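Subject: Re: [walkers-abroad] Civley in June — worth three nights?

Replying in between, sorry, on a train and the signal comes and goes.

> We have three nights pencilled in for Civley before going on to
> the coast at Sirstead. Neither of us likes coaches. Is it a town you can
> do entirely on foot, or do we need the bus for the upper part? Also
> is the Kenulau path open all year and is it as steep as the guidebook
> makes out? And where did you eat?

On foot, yes, all of it. Did it that way in June, two nights, and would have happily stayed a third. The town is small, it's just piled up on itself. Lower part by the river, then the market streets, then the old quarter up top with the walls. The bus to the upper gate is fine but it goes the long way round by the ring road and you miss every good bit. Take it down if your knees complain.

Best morning was the first one. Left before 7, shops shut, bakers' vans blocking the lanes, a man hosing down the fish slabs. Went up by the dyers' steps, not the main ones. The main ones have handrails and souvenir stalls. Dyers' steps are uneven and go past peoples back doors, washing, cats, a radio on somewhere. At the top there's a little square with a pump and a bench and that's where you want to sit with whatever you bought on the way.

Didn't bother with the museum. Did go in the old customs house, only because it rained. Two rooms of maps, well worth the small charge, and the attendant let me sit on the window seat for an hour till it stopped.

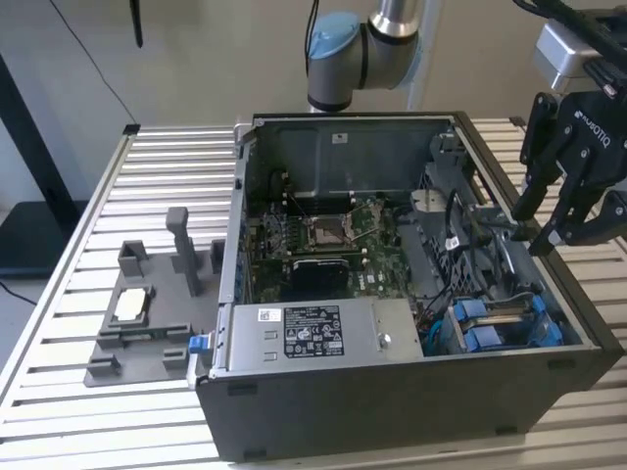 1. Kenulau path

Open all year as far as I could find out, but the top section is shut after heavy rain and they just put a board across. No notice at the bottom so you find out when you get there. It's 936 steps by the sign. Steep for the first third, then it zigzags through chestnut woods and is really quite gentle. Water tap at the chapel, was working when I was there. Take more than you think anyway. I'd go up in the morning for shade and be back down for lunch.

The guidebook makes it sound like mountaineering. It isnt. Proper shoes though, the stones are polished smooth and I saw two people go over in sandals.

2. Food

Pešek, on the corner below the market. Long tables, you sit where there's room, menu is whatever is chalked up. Had the bean soup both nights and a plum thing with soured cream. Cash only! They close when the soup runs out, so go early. The places on the main square are all right for coffee, dear for anything else.

3. Where to stay

Lower town if you have cases. I was in room 23 of a big plain guesthouse by the bridge — clean, noisy pipes, lovely view of the river if you lean out. Upper town is prettier but the last stretch is cobbles and no taxi will take you up it. Ask for a back room if you're a light sleeper, the bells go on the quarter hour.

> Is Sirstead any good or should we skip it?

Don't skip it but don't give it long. One afternoon. The harbour wall is a good walk at low tide, you can get right out to the light, then it's ice creams and car parks. Population is 2,000 on the town sign and I think every one of them was selling boat trips. The walk in from the station along the old tow path is better than the town itself, flat, herons, hardly anyone on it. Allow an hour and a bit.

If it was me I'd do three nights Civley, day trip to Sirstead by train with a picnic, and not move the bags at all. Trains are hourly, the little ones, buy the ticket on board.

One other thing, the paper town map from the station kiosk is better than the phone for the lanes. Phone kept insisting I was in the river. Mine's a bit soggy but I can post it to you if you send an adress off list.

My stop coming up, will answer the bit about the ferry tonight.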